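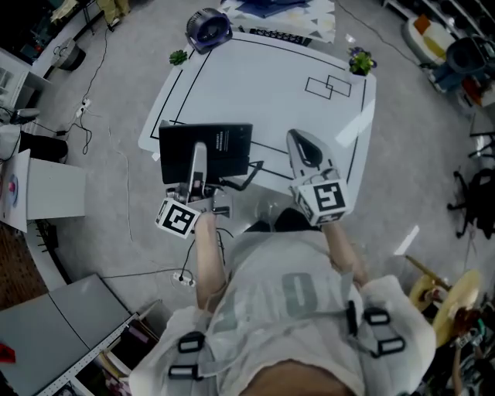
Figure 3. Table tidying with two hand-held grippers. The left gripper is against a book standing at the near edge of the table.

4.2 Tidying a table

The second chore in our study is tidying a table. We chose it after the folding trials in November showed that a policy could do well on cloth and still fail on stiff objects. A table in daily use holds both kinds, along with things that must not be knocked over, such as a potted plant.

Demonstrations were given by people holding a gripper in each hand, each gripper carrying a marker cube for tracking (Figure 3). Black tape on the table top marks the working area. Operators were told to work at their normal speed and to use both hands where they would do so at home. We collected 800 demonstrations in this way and trained one policy, Larnex, on all of them. The baseline, Pruritz, uses the same data but treats each arm separately.

Books were the hardest items. A hardcover lying flat gives a two-finger gripper very little to hold, so most operators pushed it to the table edge or tipped it upright before closing the fingers. Larnex picked up the tipping motion but often let go too early. Out of 40 trials with a single book it placed the book correctly in 16, against 8 for Pruritz. Most of the failed trials ended with the book flat on the table again, and neither policy made a second attempt without a reset.

Cables caused a different kind of error. Both policies sometimes closed on a cable lying near the target object and dragged it along. We stopped these trials by hand and scored them as failures.

We do not regard either policy as ready for use in a home. A person clears the same table without much thought and corrects a bad grip at once - the step both policies lack. Section 4.3 repeats the test on the packing bench at Lendov, where the objects are fewer and their positions are known beforehand.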